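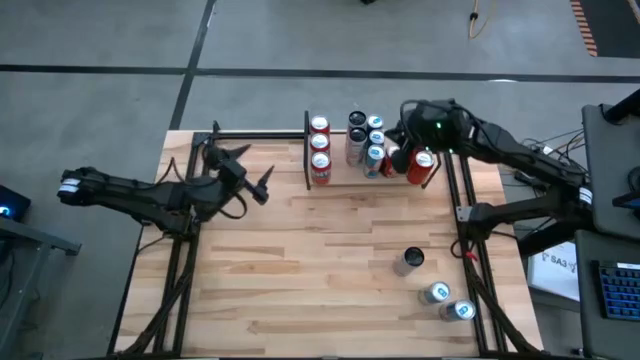
3. Setting up and looking after the two-arm cell

3.1 Starting point

The cell was handed over to our group by the previous year's students with a one-page note and a box of spare screws. It consists of two black arms mounted on rails either side of a wooden table, with a rack at the back for drinks cans. The task for the cell is restocking: cans left loose on the table go back into their own column in the rack. My part of the project was the hardware. The control software, which we called Flisutov, is covered by Tâm Nghiêm in section 4.

The note said the arms were "calibrated and ready". They did power up, but the right arm closed its gripper well to one side of where it was told to, and the left arm dropped off the bus whenever its elbow was fully stretched.

3.2 Cables

I started with the left arm, as the fault there was easy to repeat. The cable had been tied tightly at the elbow and the plug was being pulled part way out of its socket. I cut off the old ties, pushed the plug home and tied the cable again with a loose loop at each joint. The arm should be moved by hand through its full reach before the last tie is tightened. I got this wrong the first time and had to do it again.

The right arm has more cable than it needs, and the extra length still runs along the floor towards the desk. A proper cable tray is on the list for November.

3.3 Rails and rack

The rails are aluminium extrusion. Two of the bolts on the right side had worked loose, which explained part of the gripper error. They were tightened and marked with paint pen across the head, so that any movement shows up at a glance. The bolts on the left were marked in the same way.

The rack is only useful if it stays put. It was resting on the table under its own weight and the grippers nudged it each time they let go of a can. We fixed it down with Drurnen clamps from the stores. Drilling into the table was ruled out by the lab.

3.4 Calibration

Each arm is sent to its home position and then to a set of points marked on the table. The error at each point is written in the log and the offsets are typed in by hand. We settled on 10 points per arm. Fewer left the far corners poor, and more took too long to be done every week.

The camera is checked last. If it is done before the arms, the whole job has to be repeated.

3.5 Grippers

The pointed fingers hold an upright can well. Cans lying on their sides are harder, and the angle of the wrist matters a great deal. Wiping the fingers with a dry cloth before a session made a difference to slipping. We tried rubber sleeves from Rerkisex, but they caught on neighbouring cans in the rack and were taken off.

3.6 Weekly checks

Cables: look at each loop, check nothing rubs on the rail.
Bolts: check the paint marks.
Fingers: wipe, look for wear at the tips.
Rack: push by hand, tighten clamps if it moves.
Calibration: run all points, write the errors in the log.

By the last entry, dated 9 August 2021, the cell had logged 973 picks. The left arm has not dropped off the bus since the cable was retied. The right arm still drifts slightly over a long session, and I did not find the cause.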